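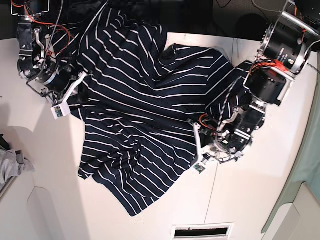

Parri Fold Kit: evaluation notes and data card

Parri is sold by Fiken as a two-arm garment folding kit, and this repository holds the 193 episodes we recorded while deciding whether to keep it. The brochure shows white T-shirts laid flat. We started with harder cloth: a dark navy garment with thin white stripes, left crumpled on the table with one pointed corner toward the front. Stripes are useful to a skeptic. They zigzag wherever the cloth is pleated, so a "flattened" label is easy to check by eye.

Contents
episodes/ – 193 recordings, one folder each
labels/ – start state, end state, annotator initials
vendor/ – the settings file Fiken shipped, unmodified

What we were told
Fiken says the kit is "ready for any wardrobe." We asked which garments that was tested on and got a second copy of the brochure. The service plan, run by Lendow, covers 500 hours. It does not say hours of what.

What we found
Of the 193 episodes, 48 were labeled as a finished fold by both annotators. Another 51 were labeled finished by one of them. We don't count those, and Fiken's summary script does.

Known problems
Sleeve labels are unreliable when the sleeve is bunched.
Wrist cable routing was never documented. Check it yourself before a long run.

Annotators: Drita Radonjić, Berwyn Beddoe
Questions: Golnar Pakzad, Sirnbridge
Last edited Thursday, February 6, 2020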